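4.2 What people told me about their Sunday sorting

I went into this part of the study expecting to hear a lot about storage boxes. I'd read so much about storage boxes! Instead, the first thing that came up in almost every interview was guilt, and it came up before I'd even gotten my coat off. Heike Gerlach, who let me sit in her hallway for most of a February afternoon, apologized for her closet four times while I was setting up my notebook. I have left those apologies in the transcripts, and I think they matter more than I first gave them credit for.

A quick reminder of how the numbers break down. Of the 300 households that got the survey, 221 sent it back with the section on keepsakes filled in. From those I picked 18 for a home visit, mostly people who had written something long or grumpy in the comments box (I love a grumpy comment, and I know that's a bias, see Section 6). The visits ran long. My shortest one was still over an hour, and the one with Edeltraud Stöcker ended with soup.

What I asked everybody was simple: show me one thing you've thought about throwing out and didn't. Edeltraud went straight for a Kettler catalog from the seventies that had belonged to her brother. She had no interest in the catalog itself. Her brother had circled things in it in pencil, and she liked to look at what he'd wanted when he was 14. Another person showed me a bag of Brikix pieces, all of them from sets whose instructions were long gone, and told me quite firmly that they were "for later." Later than what, I asked, and she laughed and changed the subject.

I started calling these things parked objects, a term I borrowed from Urmila Saxena's work on garages and stretched a bit. Saxena uses it for big stuff, like exercise bikes and broken mowers. I think it works just as well for the small stuff, and maybe better, as small stuff can stay parked for decades without anybody tripping over it.
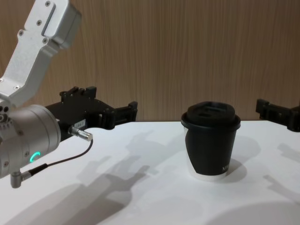 Figure 3. Robot arm with a black gripper; the joint has a curved green LED ring.

Now, the part that surprised me. In the survey, the people who said they sorted "regularly" didn't report owning fewer parked objects than the people who said they never sorted at all. If anything they could list more of them, and in more detail. My co-author Torben Ehlers thinks they just remember better, because they've handled the things more recently. I lean the other way. I think picking something up and deciding to keep it makes it a little harder to let go of the next time around. We argued over this through two drafts and we still don't agree, so please read the next section with that in mind.

Leonie Hamann coded all the interview transcripts a second time without seeing my codes, and that gave us 355 separate mentions of a reason for keeping something. The biggest group by far had to do with another person: a gift, something inherited, something a child made. Money hardly came up. When it did, it was usually as a joke, along the lines of "this will be worth a fortune someday," said while holding up a mug.

I should also mention the word "still," which I never planned to look at. People used it constantly. It still works, I still have it, it still smells like the old apartment. I went back through my own notes and found I'd been doing it too, all over the margins. I don't have a good way to analyze that yet, but I'd like to try it on the diary entries, which I turn to in 4.3.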